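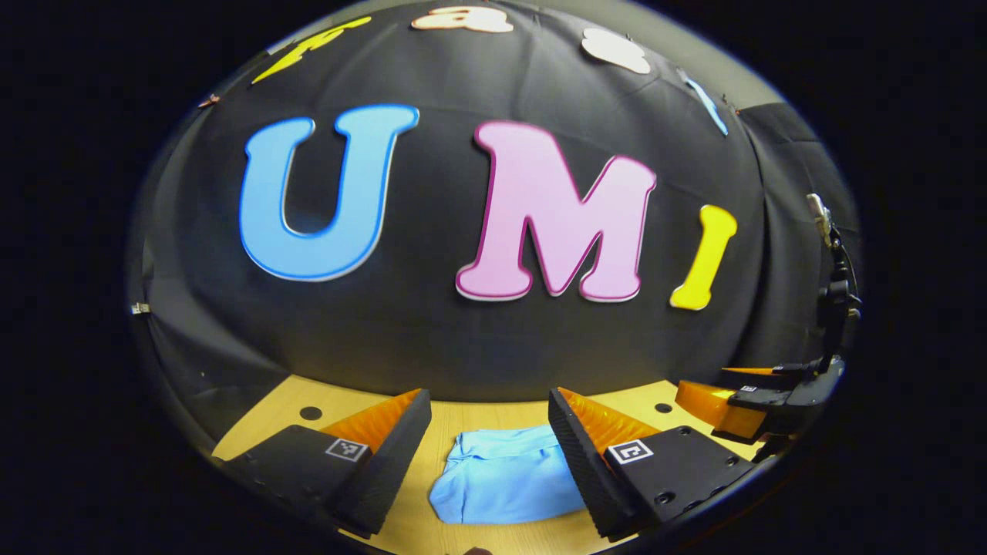

2022-02-05

Folding bench, backdrop and cloth notes. Continues from the entry on table height.

Backdrop is the dark fabric from the Navholm order, rehung this morning. Clips on the left edge now, one brown and one white, because the matching ones went to the Clakow setup. The cloth still creases. Steaming it last week took out the worst of the fold lines and the rest can stay. Clodagh Geraghty wants it stretched on a bar. I would leave it draped until April, when the Hovberg rail is due.

Letters: foam, cut to spell UMI, blue U, pink M, yellow I. Fixed with hook tape. Double-sided tape held for a day and then let go overnight, so don't go back to it. The I wants more tape at the top. Other cut-outs along the upper edge are left over from the first batch. Leave them up.

Table: pale wood top, small round holes in it. Keep garments clear of the holes. A sleeve end over a hole catches when the cloth is pulled sideways and the fold shifts. Wipe the top with a barely damp rag before starting and let it dry fully. Spray polish makes the cloth slide and the folds spread, tried once, do not repeat.

Garment for this block: the light blue shirt. Washed once at 30 °C with no softener.

Fold sequence as used:
1. Lay flat, front down, collar away from the operator.
2. Smooth from collar to hem with the flat of the hand.
3. Left side in to the mid line, sleeve back along the fold.
4. Right side the same.
5. Hem up to just under the collar.
6. Turn over, collar still away. 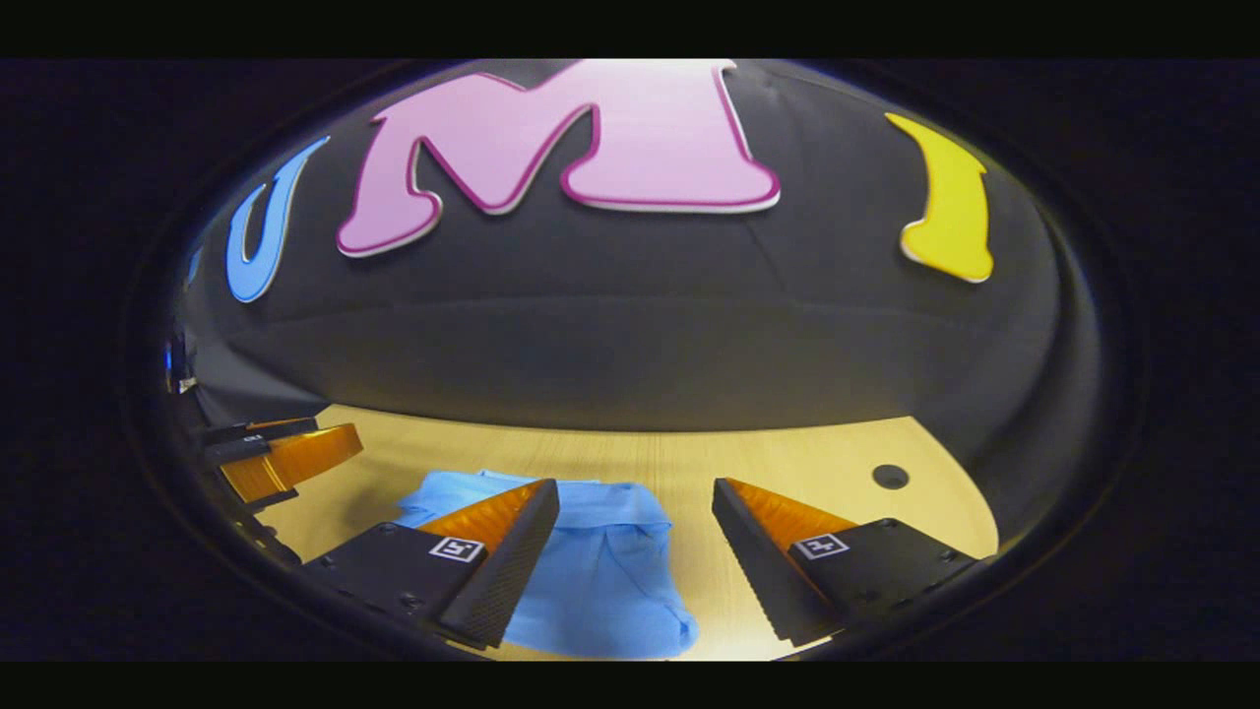 The collar is the reference for position. Set it first and let the hem end up where it likes. Chasing the hem pulls the collar off square, and then the whole thing has to be shaken out and started over.

Loose folds are acceptable at this stage. Pressing between folds gave a flatter result but took too long, about 50 seconds a garment, and the creases carried over into the next fold. Clodagh's view is that creases should be logged as a condition of the cloth. Agreed, added a column to the sheet.

Open points:
- The blue shirt reads well against the pale top. White on the same top does not. Try the Riquelme mat under white items.
- Shirt goes back in bin 513 when finished, unfolded.
- More hook tape needed.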